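Two-arm bench cell: stock parallel fingers vs the open triangle ones, thin film bags
Forum: Grippers and end effectors

torneo_tim_no
Started this in the cable thread but it was getting buried so new one.

Short version – I'm trying to pick fingers for a two-arm cell and the job that keeps killing me is a thin plastic grocery bag. Left arm is supposed to hold the bag by a handle and open it, right arm picks fruit out of a bowl and drops it in. Fake fruit, obviously. Fruit side is fine. Bag side is a mess.

Tried so far:
the Torneo soft pads (silicone, came with the kit)
open frame triangle fingers, no pads
same triangle fingers with a strip of grip tape on the inside

Torneo pads are great on the avocado and terrible on film. Film slides. Triangles with tape hold the film but then it won't let go, you open the gripper and the bag comes up with it.

Force is at 10 percent for the bag and 90 for everything else. Don't laugh, it was 90 for both until September.

Anyone running something better for film?

ornness_fan
What controller? If it's the Ornness box the force percent isn't linear at the low end. 10 on that thing is basically off. I'd go up before I bought anything.

torneo_tim_no
Ornness yes. Firmware 609. Didn't know that about the low end, where is it written down?

ornness_fan
It's not lol. I put a kitchen scale between the fingers and stepped it up. Flat, flat, flat, then a jump. Do that first.

gantrygoat
Disagree that it's a force problem. You've got one flat finger surface meeting another flat finger surface with almost no thickness in between. Any tiny bit of misalignment and you're only touching at a corner. Put a bump on one side and a groove on the other. Printed ones in TPU took me an evening.

Also post pics of the setup, can't tell from the text where the bag is compared to the bowl. If the bag's lying over the bowl that's your problem right there.

torneo_tim_no
ok pics. Overhead cam first, then a wrist cam.
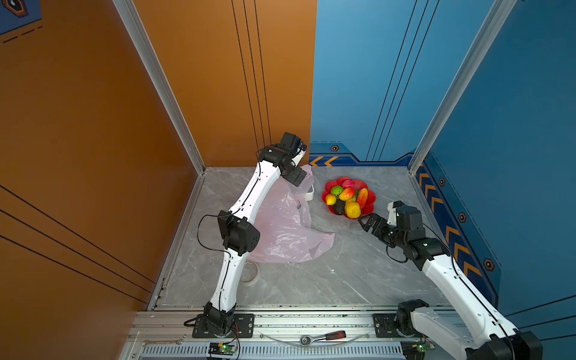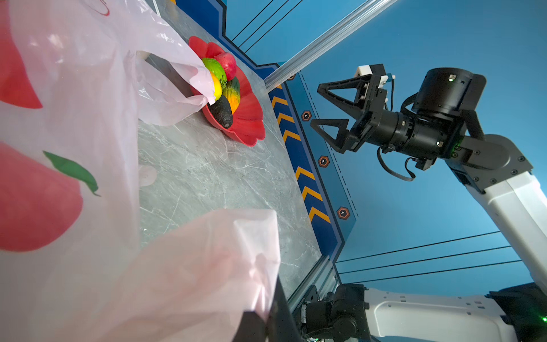

gantrygoat
Yeah so look at the second one. The handle is over the rim of the bowl and it's covering part of the fruit. Right arm goes in for the green one and it's going to grab film too. Move the bowl further along the blue wall, or start with the bag closer to the left arm.

And that wrist view is nearly half bag. What is your policy even supposed to see past it?

torneo_tim_no
Fair on the bowl. I wanted them close so the right arm has less travel, it gets shaky when it's stretched out. Will try moving the bag insted.

On the view – that's sort of the second question. Wrist cams are good for the last bit of the grasp, but with a bag in the way they go blind. Overhead sees the whole bowl fine but the film just looks like a pink smear, can't tell where the handle opening is.

lurkileck_user
Add a side cam, low, looking along the floor. We have one from Lurkileck, cheap, rolling shutter, doesn't matter at these speeds. A bag opening shows up way better from the side than from on top. Overhead is the worst angle for anything see-through imo.

ornness_fan
Not sure I agree. More cameras = more sync pain. 2 wrist plus 1 overhead is plenty if your lighting is decent. What's the lighting?

torneo_tim_no
LED strip up top, diffuser on it. Still get glare on the film.

lurkileck_user
Then light it from the side too. Creases throw shadows, shadows give you edges. And sync was never an issue for us, you timestamp and take the nearest frame.

ornness_fan
"Never an issue" until you change the frame rate on one of them and don't notice for a month. Ask me how I know.

gantrygoat
Different thing – the cable on your right wrist. That loop hangs low under the gripper. It will catch the bowl rim sooner or later, the petal shape has all those little notches. Tie it up higher or run it behind the motor.

torneo_tim_no
Ha, ok. It's on the list. I left slack so it doesn't pull at full wrist roll.

gantrygoat
You can have slack higher up. Clip at the forearm, loop goes up and back, not down.

saabwagon88
Coming from the car side (user name is the Saab, not the job) so ignore if dumb. We moved thin plastic sheet around with a small suction cup, worked fine. Why not suction on the left arm and keep the parallel one on the right?

gantrygoat
Works on flat sheet. A crumpled bag has no flat spot to seal on. And then you've got a hose on top of the cable.

saabwagon88
Makes sense. Still think you could do it on the handle if it was pulled tight first.

gantrygoat
Pulled tight by what, the third arm?

torneo_tim_no
Update. Did the scale thing. ornness_fan was right, nothing at all at the low end and then it jumps. Set the bag grip just past the jump and the bare triangles hold film way better, no tape. Release is clean too. Torneo pads still slide, just slower.

Going to print the bump and groove tips anyway and run both. Bag start position moved left, bowl stays where it was. Cable is clipped.

ornness_fan
Nice. Write down the number where it jumped, mine moved after a firmware update.

gantrygoat
Use 95A for the tips, softer stuff folds over on itself. I can upload my file later tonight if you want it.

torneo_tim_no
yes please. Side cam will have to wait, no free port on the hub.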